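Home | Posts | Sewing | Kitchen | Odds and ends | About

The grid tablecloth, reconsidered

I was told a gridded cloth would change how I use my table. I had my doubts in August and I still have most of them. 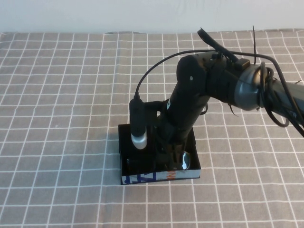 What I was promised

It was Thu Mạch who started it. She swears by hers for sorting, for cutting out, for laying up parcels, and says the lines keep her honest. I said that a plain cloth had kept me honest for years at no extra cost, but I looked them up anyway. Grey with white lines, 48 pounds from Solís with postage on top, which is a lot for squares.

The grid does look smart against an off-white wall, I'll give it that. Set an open box down on it and the whole table seems better organised than it has any right to be. Whether anything is better organised is another matter. A shiny round thing at the bottom of a box is just as easy to forget about whatever the box is standing on.

Where it falls down

The lines are only straight if the cloth is. Look towards the back, near the wall, where it has bunched a little - the lines bend with it. It isn't dramatic, but if you were planning to measure anything by those squares you'd be measuring the wrinkles too. Omar Abou Jaoude told me to iron it on the wrong side and clip it under the table edge. Maybe. I have never yet met a cloth that stayed ironed because I wanted it to.

The other thing is that a pattern like this shows every box you've put down crooked. On plain grey you'd never notice. I now spend time nudging things square for no reason I could defend to anyone.

Would I tell you to buy one? For cutting out, get a proper mat. For a table that just needs covering, any old cloth will do. Thu thinks I'm being mean about it and has offered me her spare, and I expect I'll say yes - I'm sceptical, but I'm not proud.

Last updated: August

This site uses cookies to remember your settings. Accept | Manage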